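Pallunex Parts Board

README for the student recordings, second release

What is in this folder

Recordings from the automation elective at Mallport, made over one term by the second-year group. The task is the same throughout: a robot arm takes computer parts off an upright board and puts them back. Each attempt is stored as one episode, with the wrist camera video, the joint positions and a short text note typed by the student on shift.

There are 210 episodes. Of these, 83 were started by Da-eun Wang and Barış Güneş before the board was moved closer to the arm, and they sit in a separate folder called early. The rest are in main. Please don't mix the two without reading the section on positions below.

Who did what

Da-eun Wang wrote the recording script and most of the arm programs. Barış Güneş drew and printed the brackets. Lewis Gourlay kept the episode notes in order and wrote this file. Senga Mackay teaches the elective and signed off the safety sheet. Fergus Crichton checked the labels in the second release against the video.

The task

An episode starts with the arm at its home pose and the gripper open. The arm approaches one part, closes on it, pulls it clear of its holder, waits two seconds, and returns it. The episode ends when the arm is back at home or when the student stops it. Stopped episodes are kept. They are marked stopped in the notes, with the cause if we knew it. 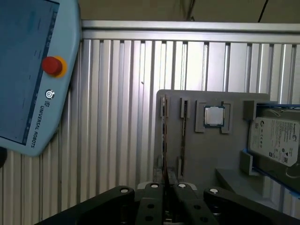
Memory modules were the hardest part to get right and take up the largest share of main. A module is thin, it stands edge-on in its slot, and a small error in the approach puts one finger on the bracket and the other on nothing. Our first programs came in from the side and knocked the slot. The later ones line the two fingers up square with the edge of the stick and keep them upright, with a narrow gap between them, before moving in. The processor sits to the right of the slots in its gray holder, and the raised corner tabs there caught the fingers often enough that Barış reprinted them twice. The hard drive in the blue tray gave us the least trouble – it is big and the fingers have plenty to hold.

Positions

The board moved once, 40 mm toward the arm. Joint positions in early are only correct for the old placement. We did not convert them. If you replay an early program against the current setup it will hit the board, so don't.

Notes and labels

Every episode has a part label (memory, processor or drive) and a result label (returned, dropped, stopped). Result labels were typed at the time and then checked on video for the second release. Fergus changed a few, mostly cases where the module was back in its slot but had not gone all the way down. Those now count as dropped, which is harsh, but we had no better word and didn't want to add a fourth label so late.

Known problems

Lighting was not controlled. The ribbed metal panel behind the board reflects whatever is on in the room, and evening sessions look different from morning ones.

Some notes are blank. The script accepted an empty line until Da-eun fixed it in the second month.

Clock times in early are one hour behind.

Video and joint data can drift apart by a few samples in long episodes. The script named align in the tools folder corrects most of it.

Using the data

Free for class work and study. If you put it in a report, name the elective and the release number. Questions go to Lewis Gourlay until July, and to Senga Mackay after that.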